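Print | E-mail

Keeping the voices: notes for my talk at the Wirnbridge local history evening, Wednesday
Yến Tăng

Start slowly. Wait until the people at the back have found chairs.

Good evening. I want to speak tonight about how a small town can keep its recorded voices. I am not a historian by education. I came to the sound collection because I wanted to practice my listening, and I stayed for the stories.

We have now 2639 recordings. The oldest were made on cassette by Mwajuma Muli, who went from kitchen to kitchen and asked people about their work. She let them be silent when they wished. I admire this very much, and I ask you to notice it in the first clip.

(Play clip 1, the baker. Stop before the dog.)
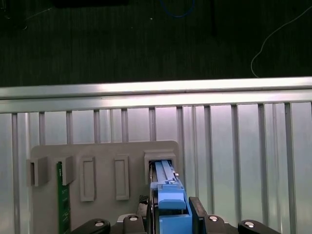
The baker speaks for two minutes before he says his own name. For the listener it is charming. For the catalog it is a difficulty. In 326 of our recordings the speaker never gives a name at all, and the paper card is lost or says only "man, mill."

Kirsty Cosgrove has recognized several of them by the voice alone. If you think you know a voice tonight, please write it on the sheet near the door, also when you are not sure. Put a question mark.

Next point, copies. A tape is an object and it gets old. A file gets old too, in a different manner. The disk may stop, or the format may become strange to new machines. We keep two copies in two buildings, and every December we compare them.
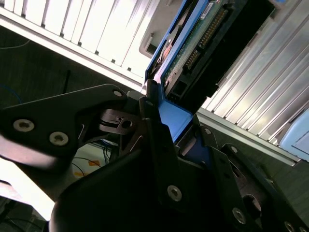

Cameron Pryor does the comparing. Last year he found 28 files that did not match. Most were copied again from the other building. For three of them we had to go back to the cassette, and this is why we do not throw away the cassettes.

(If somebody asks about money: the answer is in the handout, do not lose time.)
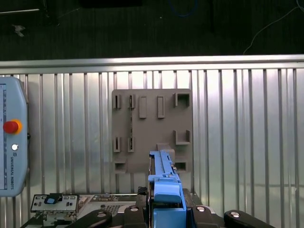 File names are my favorite subject, and I know it is nobody's else. Our first names were "Buchanan interview final" and "Buchanan interview final new." There is the blue cable, and there is the thin white one, and you can tell which is which without asking anybody. I would like a file name to be so easy. We now write the year, the family name and the place, always in this order.

Ysaline Lecomte asked me whether we should correct what people say, for example a wrong year. My answer is no. We write the right year in the notes and leave the voice alone.
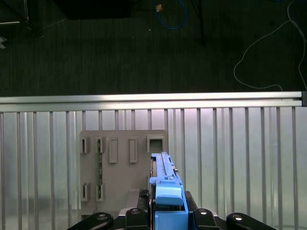 Permission comes last in my notes, but it should come first in your work. Ask before you record, and ask again after. Some persons change their mind when they hear themselves. One lady wished her song to be kept but not played until her sister agrees. We wrote this on the card and in the file.

(Play clip 2, the ferry song. Let it finish.)

Questions. Repeat each question in the microphone.

Print | E-mail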